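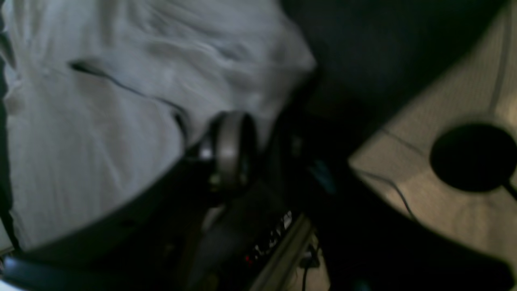

Headphones on the rumpled white cloth, cable off on a wander of its own.

Desk Week, Grernville, January
Every summer Niamh Ní Bhriain talks a few of us into tidying our desks. The rule is that you can't so much as straighten a pen first, which suits me. Mine is the colour of good intentions and has been due for a clean since I moved in.

The grey ear cup came out rather handsome. The little lit-up display below it came out as a blur, so you'll have to guess what it says. Tidying starts after lunch, or possibly in winter.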